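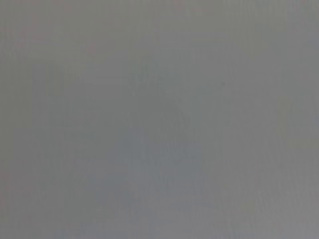
Règle de la zone partagée

La règle de la zone partagée – je l'appelle comme ça depuis mes débuts à l'atelier de Flallville – dit qu'un seul bras à la fois entre dans la partie commune de la table. Simple, non ? Eh bien j'ai mis des semaines à l'appliquer !

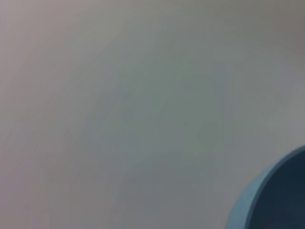 Chez Uteo, la fiche maison compte 14 points, et mon préféré reste le contrôle des caméras de poignet avant chaque série (on l'oublie tout le temps, moi le premier).

Bonnes pratiques
– Vitesse réduite dès que deux bras travaillent face à face.
– Objets légers pour les essais, genre bol ou légume factice.

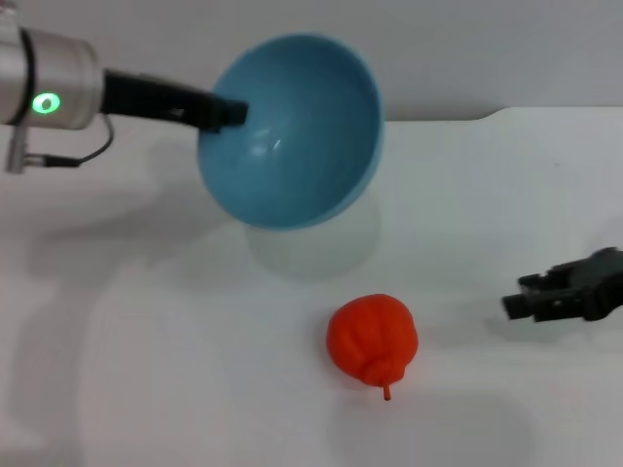 – Arrêt d'urgence testé le samedi, avec une note au cahier.

Catégorie : Robotique | Sécurité et usages

Articles liés
Atelier de Stullville
Méthode MacDonald
Pince à deux doigts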